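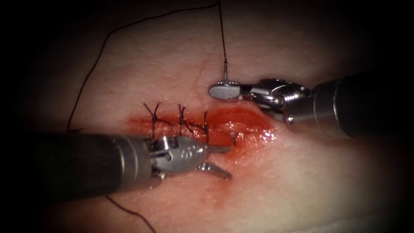

Two instrument arms at a stained incision in a pale tissue surface.

Casgate Street Crossing and Cycleway Counts: Data Card

Maintained by: Bridholm Active Travel Data Office
Data steward: Farzana Rana
Field methods: Selma Nikolovski
Status: released, second revision

Summary

This dataset records how people walking, cycling and using wheelchairs or scooters move along the Casgate Street corridor in Bridholm, between Farah Square and the Stukov Bridge approach. It was prepared to support the city's review of the proposed two-way cycleway on the north side of the street. The release contains 1,067 observation records gathered at 19 sites. Each record covers a single 15-minute period at a single site.

The office publishes the data so that residents, consultants and neighboring towns can check the figures quoted in the corridor review and carry out their own analysis.

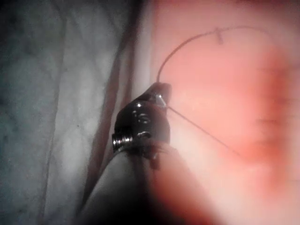

Contents of the release

counts.csv: one row per observation period, with totals by travel mode and direction.
sites.csv: site number, side of street, sidewalk width, posted speed limit and nearest cross street.
conflicts.csv: events in which one person stopped or changed course sharply to avoid another person or a vehicle.
notes.txt: remarks entered by field staff, edited only to remove personal details.

Site numbers are stable between revisions. Site 7 was moved to the opposite corner in April, when the bus shelter was rebuilt, and carries the suffix B from that month onward. Records for 7 and 7B should not be combined.

Collection method

Counts were made by trained observers using paper tally sheets. Each person was counted once on crossing the screen line marked for the site. A person walking a bicycle was recorded as a pedestrian. Children carried on an adult's bicycle were recorded in a separate column and are not included in the cycling total.

Observation periods began at 7:00 a.m. and ended at 6:30 p.m. No counts were made after dark. Where two observers worked the same site, both sheets were entered and the differences were settled by the field methods lead before release.

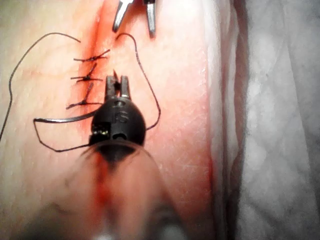 Where the two sheets could not be reconciled, the period was left out of counts.csv and listed at the end of notes.txt with the site number and starting time.

Known limitations

The posted speed limit is 25 miles per hour along the full corridor. Vehicle speeds were not measured, and the dataset should not be used to draw conclusions about driver compliance.

Sites near Farah Square include a large share of school trips. Users comparing these sites with the bridge approach should first exclude periods flagged "school" in counts.csv.

The conflicts file depends on observer judgment. It is suitable for identifying locations that need closer study. It is not suitable for calculating injury risk.
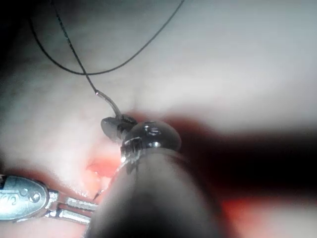 Page 2 of 3

Privacy

No names, faces, license plates or device signals were collected. Age was not recorded, apart from the carried-child column described under Collection method.

Permitted use

The files may be copied, adapted and republished, provided that the Bridholm Active Travel Data Office is credited and any changes are stated. Maps derived from sites.csv should show the revision number.

Corrections

Requests for correction should be addressed to the data steward and should give the file name, the site number and the starting time of the period concerned. Accepted corrections are held for the next revision and listed in its change log.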